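2022年12月3日 双臂台 / 早餐任务 / 调度和抓取

先把今天的台面留一张，后面说到左右都按机器人自己的左右来，看图的时候别搞反了（我自己上午就搞反过，对着日志骂了半天）。 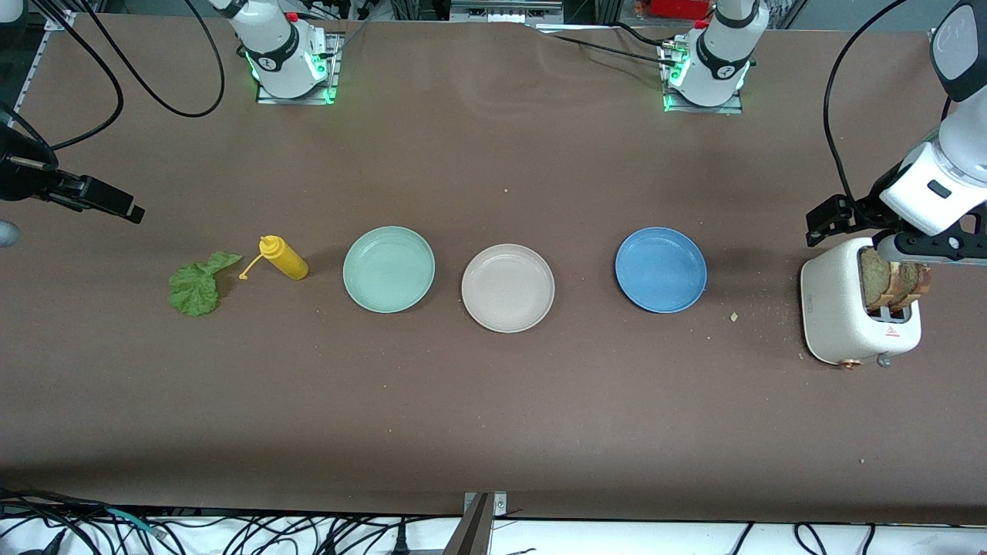 ## 今天改了什么

主要动的是 Trositz，就是我们那个任务调度层。之前两条臂共用一个动作队列，左臂去夹面包的时候右臂只能干等着，看着特别难受。Veikko 上周提过拆队列，我一直拖着没弄，今天总算拆开了：左右各一条队列，中间加一个共享的占用表，谁要进桌子中间那块区域，先去表里登记，登不上就在自己那边悬停。

代码比我想的少，麻烦的是老的状态机里到处写死了“当前臂”这个全局变量。删一个冒出来一个，删到最后 git diff 长得没法看。Merja 你 review 的时候直接看 `scheduler/lanes.py` 就好，其他文件基本都是改名。

## 面包这一步

吐司机在台子靠左臂的一侧，两片面包从槽口露出来，左夹爪跨在上面一次把两片都夹住。原来的规划是一片一片取，Oona 说试试一起夹，我就改了抓取生成那段：

- 感知那边输出的两个面包 mask 先合并，再算一个共同的包围盒
- 夹爪开度按合并后的厚度给，再留一点余量
- 闭合改成力控，阈值先随便填了个小的，后面再标
- 竖直提起一段之后才允许横移

最后一条是吃过亏的。旧版本规划器嫌竖直段太长，自己给抄了近路，斜着往外拽，面包边就刮在槽口上。吐司机旁边和蓝盘子右边都有碎屑，我没擦，正好拿来测分割会不会被干扰。结果还真会！有几粒挨得近的被当成一个小物体，占用表里冒出个莫名其妙的障碍，左臂绕着它走了个大弯，哈哈。先加了个最小面积过滤顶着，治标，回头让 Costel 看看训练数据里有没有带碎屑的样本。

## 感知

三个盘子都空着，浅绿、米色、蓝，颜色差得挺开，按理说最好认。浅绿和蓝确实稳，米色那个老是抖，置信度忽高忽低。我猜是它跟棕色桌面都偏暖，边缘梯度弱，不过只是猜，没做对照。明天把白平衡锁死再跑一遍，如果还抖就换成深度边缘兜底。

生菜叶子比我预期的好，皱成那样分割出来的轮廓居然是完整的一块。抓取点就不行了，总落在叶子边上最薄的地方。想改成优先找靠近叶梗的位置，梗硬一点，夹着踏实。

黄芥末瓶是横放的，嘴朝着生菜那边。姿态估计的朝向偶尔会翻 180 度，头尾不分。黄瓶子配黄嘴，光看颜色没法区分，得靠轮廓粗细。我先写了个很土的办法：沿主轴切成 7 段算宽度，窄的那头算瓶嘴。土归土，下午没再见它翻过。

## 耗时

规划单次超时原来是 600 ms，拆队列以后两边同时请求，偶尔会撞上限。看了下 profile，大头是碰撞检测里的网格太细，吐司机那个模型面数离谱（谁放进去的自己承认一下）。换成简化盒子以后，两臂同时规划的时间降了将近 40%，超时没动，先这样。

顺便记一笔，占用表的锁如果持有者中途报错退出，现在是不会自动释放的。今天手动清了 2 次。得加个心跳，要不晚上跑长任务肯定卡死。

## 还没想清楚的

右夹爪现在是张开停在生菜和芥末瓶上方等指令，等待位姿是我手写的。问题是它停在那儿会挡住俯视相机看叶子，等它真要下去抓的时候，用的是一份旧的检测结果。两个改法：等待位姿往外挪，代价是每次多走一截；或者进等待之前强制存一帧干净的，抓之前只校验不重算。我偏向后一种，Brunello 觉得前一种简单不容易出幺蛾子。还没吵完。

## 下次

- [ ] 占用表加心跳和超时释放
- [ ] 锁白平衡，重跑米色盘子
- [ ] 生菜抓取点往叶梗方向加权
- [ ] 力控阈值正经标一次，别再用我瞎填的
- [ ] 把“左右按机器人算”写进 README 第一行
- [ ] 问 Costel 碎屑样本的事

分支还没合，叫 `two-lanes`，谁要用台子先拉这个，主干上的旧队列跟今天的配置文件对不上，启动会直接报错。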